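Udeck Support - Ticket 3732
Subject: Parish newsletter signup list not sending the bioethics series
Opened by: Geert Dewulf
Assigned to: Fadi Majali
Status: Closed
Date opened: March 14, 2024

Geert Dewulf wrote:
We run the mailing list for the Grellbridge diocesan life office. Part two of our series on Church teaching and embryo research was meant to go to all 3,000 subscribers last night. The log shows 126 delivered and the rest held. Part one went out fine with the same settings. I have tried sending again twice and get "held for review" both times. Our talk on the subject is soon and the booking link is in this mailing, so we need it out.

Fadi Majali wrote:
Thanks Geert. The hold comes from the content filter, not from your account. Part two has the words "stem cell" 28 times, and the filter reads that as an ad for a private clinic. Two questions:
1. Did you change the sender address between part one and part two?
2. Are there any outside links in the text apart from the booking page?

Please also attach the two pictures.

Geert Dewulf wrote:
Sender address is the same. There is one outside link, to a reading list kept by Erkard. Pictures attached.

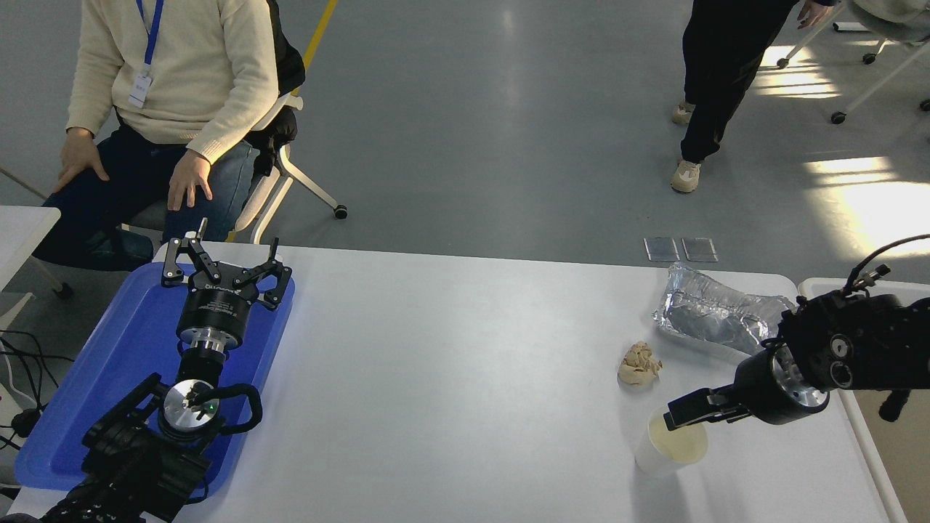
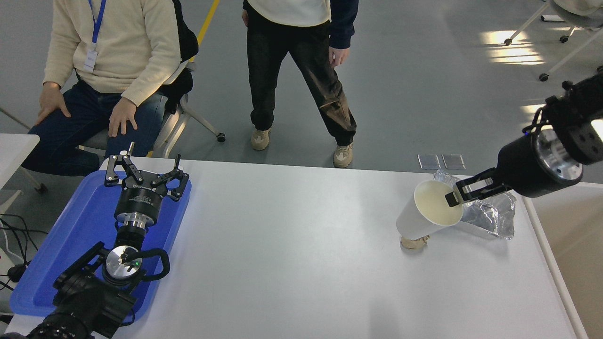
Fadi Majali wrote:
Got them. I ran three tests from my side:
- Full mailing, as sent: held.
- Text only, no links: delivered.
- Text with booking link only: delivered.

So it is the Erkard link together with the subject wording. That address is a short link, and the filter can't see where it ends up. Please swap it for the full address and send to your test group first.

Geert Dewulf wrote:
Done. Test group got it. Visser in our office says hers landed in the junk folder, everyone else had it in the inbox.

Fadi Majali wrote:
Junk folder is her own mail rule, she has one that catches the word "research". She can add your sender to her contacts. I have cleared the hold on the account - go ahead with the full list, but leave out the 126 who already have it or they will get it twice. The option is under Send, then Skip Delivered.

Geert Dewulf wrote:
Sent. No holds showing. Part three goes out in October and will use full addresses. You can close this.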